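首页 | 论坛 | 教牧事工 | 登录 | 注册

主题:关于主日讲道时长的规定,征求各堂意见

牧养处_Serkum堂:
各位同工平安。本堂长执会拟自二月起将主日讲道限定在41分钟以内,连同敬拜、报告及圣餐,整场聚会于中午前结束。现就此征求各堂意见,请结合本堂实际情况答复。

Vundano传道:
敬复。本堂聚会人数约在百人上下,未设时限。我们认为,讲道长短应由经文段落决定。若以时钟约束讲台,传道人容易删去解经,只留下例证,会众所得甚少。对此项规定,本人持保留意见。

Kurnley执事:
不能同意楼上看法。本堂有不少年长肢体及带幼儿的家庭,讲道超过四十分钟后,离席者明显增加。时限并不妨碍解经,准备充分者自能取舍。 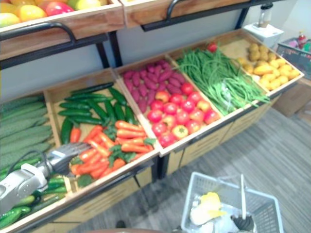 讲章的取舍,本人在神学院任教时亦常与学员讨论。一篇讲章所备材料往往数倍于讲台所用,注释、原文考据、历史背景,各有价值,却不必在同一主日尽数端出。譬如菜架上的黄瓜与胡萝卜分格摆放,取用时只就一格伸手即可。建议每篇讲章只立一个主旨,其余材料留待周间查经使用。
——Valeriano Herrero

Vundano传道:
感谢Herrero老师指教。然而周间查经的出席人数远少于主日,许多会众一周只听一次道。将材料移至周间,对他们而言等于没有。此点仍请考虑。

Lindqvist堂文书:
本堂曾试行类似办法,为期5个月。结果如下:聚会准时结束,儿童主日学教师压力减轻;但有两位讲员反映结尾仓促,呼召部分常被略去。后改为“建议时长”,不作硬性规定,各方尚能接受。

Kurnley执事:
“建议时长”在本堂恐难执行。以往亦有建议,未见遵守。

牧养处_Serkum堂:
各位意见均已收悉,将一并呈交长执会讨论。另请Lindqvist堂文书将试行期间的程序表发至本处,以供参考。

Lindqvist堂文书:
程序表已寄出,请查收。圣餐主日的安排另列一页。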